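4.2 Tax registers and the unrest in the Godis valley

The earlier literature treats the Godis rising as a single event with a single cause, the hearth levy. The registers kept at Mukik make this hard to accept. They cover 32 villages and were drawn up in two stages, the first before the levy was announced and the second after the collectors had been driven out. Between the two, 2414 households are entered by the name of the head, with a note of what was owed and what was paid.

We compared both stages village by village. In the lower valley, where most families rented from the abbey at Brodus, arrears were already common before the levy. In the upper valley they were rare. Yet it was the upper villages that moved first, in September, and their grievance as set out in the petition was the loss of grazing on the common. The levy appears only in the final clause. The petition survives in two copies, and the wording of that clause differs between them – the Brodus copy names the rate, the Mukik copy does not. 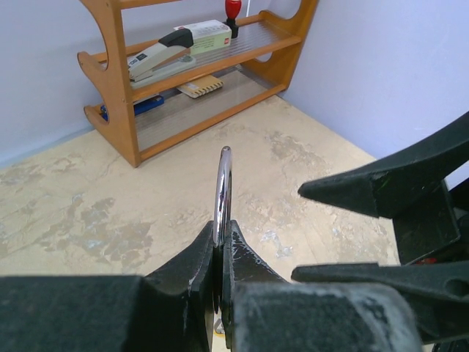
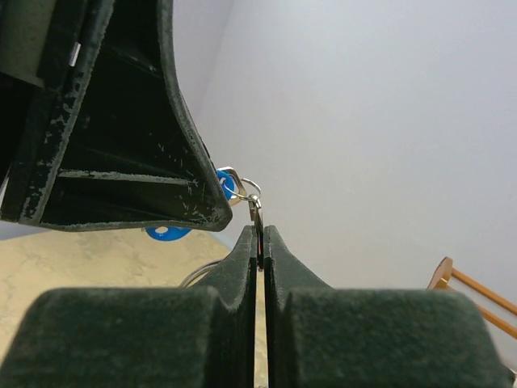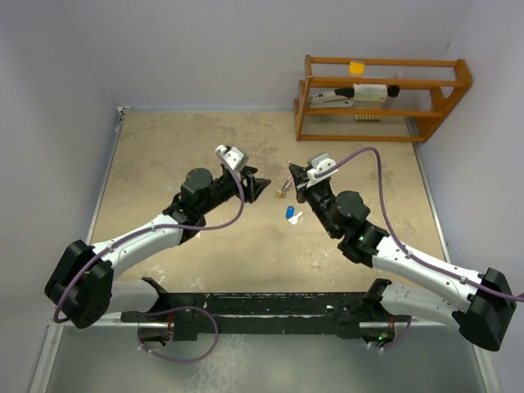

Figure 7. Two-armed workspace: views from cameras mounted at the gripper (top and middle) and view of both arms from above (bottom).

The difference between the two copies matters for dating. If the rate was known when the petition was written, the upper villages were answering a levy already in force. If it was added by a later hand, the petition belongs to the summer and the quarrel over grazing stands on its own. The script of the final clause in the Brodus copy is smaller than the rest and runs into the margin. We take it to be an addition, though we cannot say how much later it was made.

The court rolls from Kamata point the same way. They record fines against 100 men for breaking fences on the common, and all but five of these men lived in the upper villages. None was charged with refusing the levy. The steward's accounts for the same months list payments for new hurdles and for a watchman at the upper gate, which suggests that trouble was expected there before any collector arrived.

The lower villages joined later and for different reasons. Their tenants burned the rent books at two of the abbey's barns but left the grain alone. They also asked for labour services to be replaced by a fixed payment, a demand that is missing from the upper valley petition. Chroniclers writing at Brodus ran the two sets of complaints together, and later historians followed them – partly, no doubt, as the abbey's account was for a long time the only one in print.

There are limits to what the registers can show. They leave out servants, lodgers and most widows, and roughly a third of the entries in the second stage are damaged. Payments in kind were valued by local custom and cannot safely be compared between villages. For these reasons we use the figures only to rank villages by arrears and make no estimate of the total sum lost to the collectors. Section 4.3 turns to the settlement and to the pardons issued under it.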